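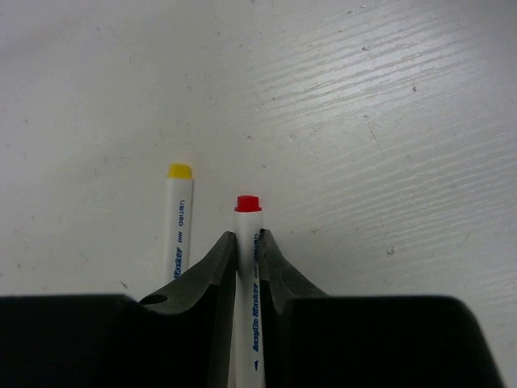 Cell 18, wrist camera, red marker in the fingers.

Haf Gethin saved the still to the job folder and read the ticket again. It had been opened on night shift and it said: drops red, picks yellow fine, please look. There was no signature. The cell log had 39 failed transfers in it since the last service, and every one of them was a red.

The cell sat at the far end of the Lekport building, between the labelling line and a roller door that let the cold in under its rubber. It took acrylic markers off a white table and set them in trays for the Nalgate order. Two fingers, one wrist, one camera. Vaughan had supplied the arm. The fingers had been made in the shop upstairs, and the drawings for them were signed G. Major.

She put the controller in manual, hung her lock on the isolator for the conveyor and left the arm live at reduced speed. Then she jogged it up 800 millimetres and watched the marker. It stayed put. She brought it down, opened the fingers, closed them again and went up a second time. On the fourth lift the red cap tipped toward her and the barrel turned in the grip.

"Rotation," she said.

Dong-geon Ma was on the other side of the guarding with the tablet. "Force or alignment?"

"Don't know yet. What's the closing current?"

He read it to her. It was inside the band. She asked for the value from the last service and it was the same to the second decimal.

"Alignment, then," he said.

"Or wear."

She powered the arm down, tagged it and went in with a torch and a set of feeler gauges. The fingers were dark grey and came up to points. The left one had a small round hole in its slope where a sensor had been meant to go, before somebody in purchasing looked at the price of the sensor. She closed the fingers by hand on a blank and tried the thinnest gauge at the tip. It went in. She tried it lower down, near the root, and it wouldn't. So the fingers were meeting at the bottom and gaping at the top, and a barrel held that way would be held along a short line and nowhere else.

"Who had these off last?" she asked.

Dong-geon scrolled. "Probert. January."

Ieuan Probert had gone to the Briresis plant in February and had taken his torque wrench with him. It had been his own. The one in the cell drawer was the replacement, and it had a calibration sticker that was still good. She checked it anyway against the bench tester, and it was good.

She took out the two screws on the left finger, then the two on the right. Behind the right finger was a shim, neatly cut from brass sheet, with 331 scratched on it in small square figures. It was not on the drawing. There was no shim behind the left.

She rang upstairs. Géza Major answered on the second ring and she could hear the mill winding down behind him.

"Is there a shim on the cell 18 fingers?"

"No."

"There's one on the right."

He was quiet. "What's on it?"

"Three three one."

"That's a job number. That's Katona's old job, from when the pads were thinner. Géza cut those." He always called the other man Géza, as if it were not also his own name. "Both sides, though. There should be a pair."

"You said there were none."

"On the drawing, none. The pads changed and they were to come out."

So one had come out. She could picture how it went: the left finger off, the shim in the palm, the line supervisor at the gate asking how long. The right finger had stayed on because there was nothing wrong with the right finger. Ieuan was a careful man. He'd trained her on this cell, and his handwriting was on most of the pages in the binder.

She wiped both mounting faces, ran a flat stone over them and wiped them again. She refitted the right finger without the shim, ran the screws in by turns, torqued them and marked the heads with paint pen. Then the left. The gauge would not start at the tip or at the root. She zeroed the gripper, re-taught the closed position and ran the camera offset routine twice — the second run agreed with the first.

"Why only red?" Dong-geon said.

"Pick order. Yellow goes in the near tray and red goes in the far one. Longer swing, more time to slip."

He thought about it and wrote it down.

They ran the cell at quarter speed, then half, then full, and stood at the guarding while the first tray filled and the second started. No drops. She took her lock off and filled in the sheet. Under Cause she wrote: shim fitted one side only, not to drawing. The next box was Last Worked On By. She wrote I. Probert in it, and the month.

The shim she put in an envelope with the number on the front. It was ten past four. She carried the envelope up to the shop, and Géza Major tipped the brass out on the bench and turned it over with his thumbnail.

"He cut them well," he said, and put it in the drawer with the others.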